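Matt paint coming off a bench top when wiped

Posted by Zlata Symonenko, 28 Apr 2025
Category: Paint and finishes

I have a bench top in the spare room which I painted with ordinary white wall emulsion in November. Two coats, no primer, no varnish. It marks whenever something is dragged over it, and a damp cloth now takes colour off as well. The board underneath is bare MDF, 18 mm. I would like to keep it pale. Is it enough to varnish over what is there, or does the emulsion have to come off first? I have half a tin of water-based varnish left from a door.

Kyrylo Polishchuk

Varnish will only hold as well as the coat beneath it. Wall emulsion has little binder and stays fairly soft, and on unsealed MDF the first coat loses water into the board before it has formed a proper film. Test it before deciding. Score a small grid with a sharp knife, press masking tape over it and pull it off sharply. If paint comes away with the tape, sand back to the board.

If the grid holds, wash the surface with sugar soap, rinse, leave it overnight and key it with 240 grit.
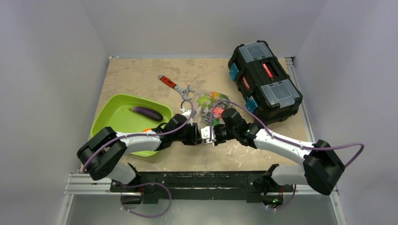
For a full strip, use 120 grit on a sander with extraction and wear a mask, as MDF dust is very fine. Seal the faces with a water-based MDF primer and give the cut edges a second coat, as they drink far more than the faces do. Then apply two thin coats of a hard-wearing satin made for wood and trim, with at least the recoat time on the tin between them. Leave it unloaded for 10 days. It will be touch dry long before that, but the film is still hardening and anything heavy will stick to it.

On the varnish — check that it says non-yellowing. Some door varnishes go amber over white within a year.

Henley

I just put varnish on mine, 5 coats. Fine so far.

Tapia

Agree with the tape test. Mine failed it after I had already bought the varnish. One addition: do the underside too, at least a coat of primer. A board sealed on one face only can bow, and mine did.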